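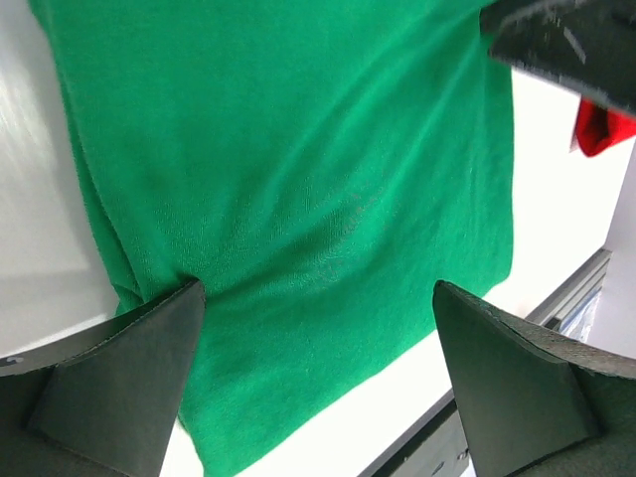 laundry day, green edition

ok so I've been meaning to do a thread on how I finally stopped being scared of dyeing my own clothes. grab a snack, I talk a lot

It started last June when I pulled out my favorite white summer dress and found the armpits had gone that sad yellow. Bleach made it worse (polyester thread, more on that later). I was ready to toss it and my neighbor Asanka Liyanage said just dye the thing, what have you got to lose

Fair point. I had a dress I couldn't wear and a free afternoon

First thing I got wrong: I bought the all-purpose dye from the grocery store and figured all-purpose meant all purposes. For cotton you want fiber reactive dye. It comes as a powder, you fix it with soda ash, and the color stays put instead of bleeding onto your sheets for the next year

Ask me about my sheets. They used to be cream

Second thing: weigh your fabric DRY. Dye amounts go by dry weight and I had been weighing stuff straight out of the wash like a fool. My dress was 145 grams on the kitchen scale. Soaking wet it was so much more than that, and I'd been measuring dye for the wet number and wondering why everything came out nearly black

Third thing, and this is the big one -- stir. Keep stirring. Then stir some more. I walked away to take a phone call and came back to a dress with what looked like a map of some islands across the front

(I still wear it. My sister calls it the archipelago dress)

Somebody asked about thread. Yes! Most store-bought clothes are sewn with polyester thread even if the fabric is 100% cotton, and cotton dye won't touch it. So you get a navy shirt with bright white stitching. Sometimes it looks super cute and on purpose. Sometimes it looks like a baseball

For yellows and oranges I use a shop called Traltby that sells tiny jars, so you can try a color without committing to a bucket of it. Their marigold is gorgeous. Their "moss" is brown. I don't care what the label says, it's brown

Greens are the hardest for me. Mix your own from yellow and turquoise and go lighter on the turquoise than you think, it takes over everything. Turquoise also likes warmer water than the other colors, so if yours keeps coming out weak, that's probably why

My best green so far was a set of napkins I did for Losstead, the little supper club my cousin runs. Those took 3 tries. She has been very nice about tries one and two, which now live under her sink

Rinsing takes forever. Cold water first, until it mostly runs clear, then hot, then a wash with a bit of detergent, then another wash. I do mine in the tub with the radio on and just accept that's my evening

WEAR GLOVES. Long ones. And a mask when you're scooping the powder, you don't want to breathe that stuff. I went to a job interview with blue cuticles once and spent the whole time sitting on my hands

No I didn't get the job. I don't think it was the cuticles but who knows

Next up is my grandpa's old linen shirt and I'm nervous about this one. I dyed a scrap from inside the hem first -- always do a scrap if you can spare one -- and it came out a really pretty rust. Going to let myself think it over for a week

If you've done linen before please tell me whether you pre-wash once or twice, I've read both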